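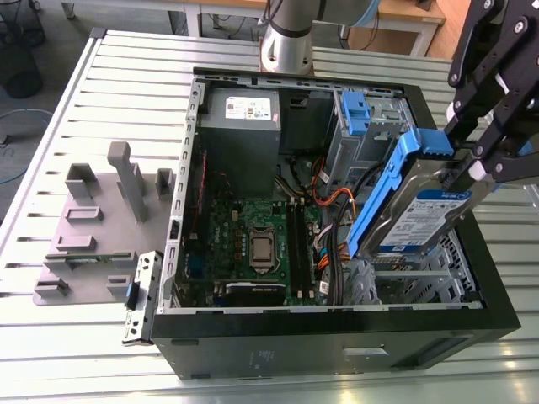

geltis_roy
Draft rule for our teardown cell: power off at the wall, wait 60 seconds, side panel off, and only then does the arm get enabled. Love how simple it is!

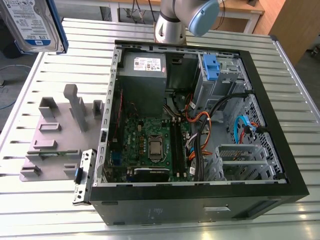 dalia_r
My question is about reach-over. No drive should travel above an open board. Park it off to the left, like the one hanging clear of the case up there, then bring it round - fewer ways to ruin a motherboard.

brirka13
Disagree. A long detour is more time in the air. I'd cap speed over the case and keep the path short. 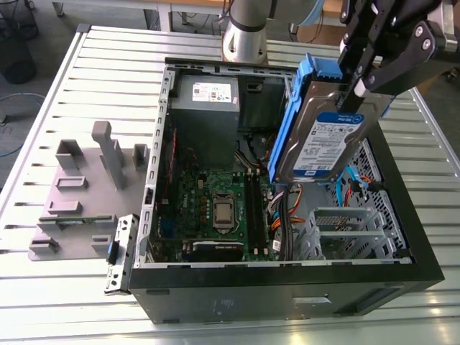 dalia_r
Speed doesn't help if the grip fails, though.

nisha_s
Do both! We wrote a slow zone plus a grip check before every crossing, and I love it.

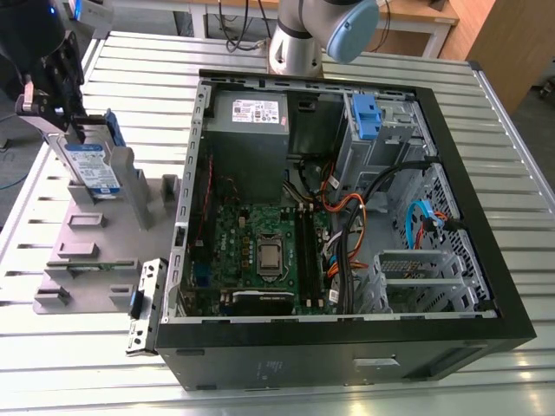

geltis_roy
Nice, grip check goes in as rule 13. Brirka, can you live with the slow zone?

brirka13
Yep, if the detour stays optional.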